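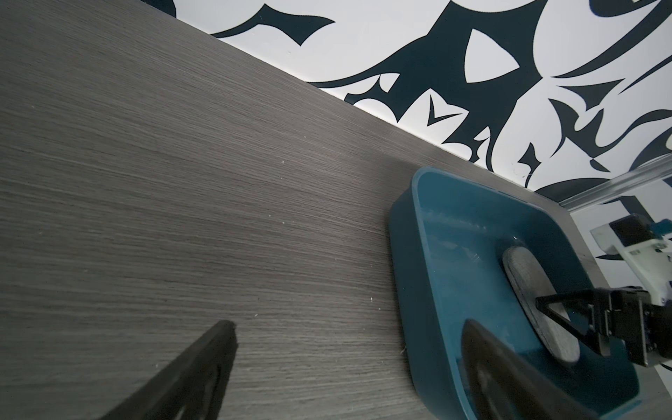
Bench 2, Thursday, after lunch

Table: still gray. I mention it because three of us have now lost something gray on it, and the streaks in the wood grain are very good at hiding things. There are white specks on it again. I wiped it at 10. I don't know where they come from and have decided to stop having theories.

The tray

Switched to the teal tray for small parts and I'm keeping it. Rounded corners, so you can run a cloth around the inside without leaving a little triangle of grit in each one. Raised sides, so round things stay put. The shine inside is annoying under the bench light, and I tilted it twice before giving up and moving the light.

The old Sorberg tray goes on the shelf by the door until somebody claims it or it becomes a planter.

The gray oval

It has no label. It's an oval, gray, flat, a bit mottled on top and darker around the rim. The stock sheet calls it "disc, misc." and gives it number 682, so at least it exists officially. The Baek folder has a page for 681 and a page for 683. You can guess how I spent the half hour before coffee.

It lives in the tray for now. Please don't put it on the bare table, see above, under gray. If you need the tray for something else, put the oval in a cup and write on the cup.

The wall

The pattern is staying. I asked. Thorns, flames, hooks, whatever they are, all dark on white, and busier toward the right, where I have to sit. The offer from Temton to repaint was 200 for the one wall, which I thought was fair, and the answer was that the pattern "gives the room energy." It does. So does the kettle when the lid is off.

One practical point in its favor: the line where the table meets the wall is easy to find, so small stuff that rolls back there shows up against the white bits. Against the dark bits, good luck.

Still to do

Tape a strip along the back edge of the table so things stop at it.
Ask Plustima if the teal trays come in a size down. Their minimum order was 3000 the last time I looked, and we need maybe four.
Cut a square of matte liner for the tray. Offcuts are in the second drawer, under the thing that jams the second drawer.
Find page 682, or write one. I would need a weight and a thickness, and the good calipers are out until next week.
Wipe the table. Again.

Left the tray where it was at 4:30, oval inside.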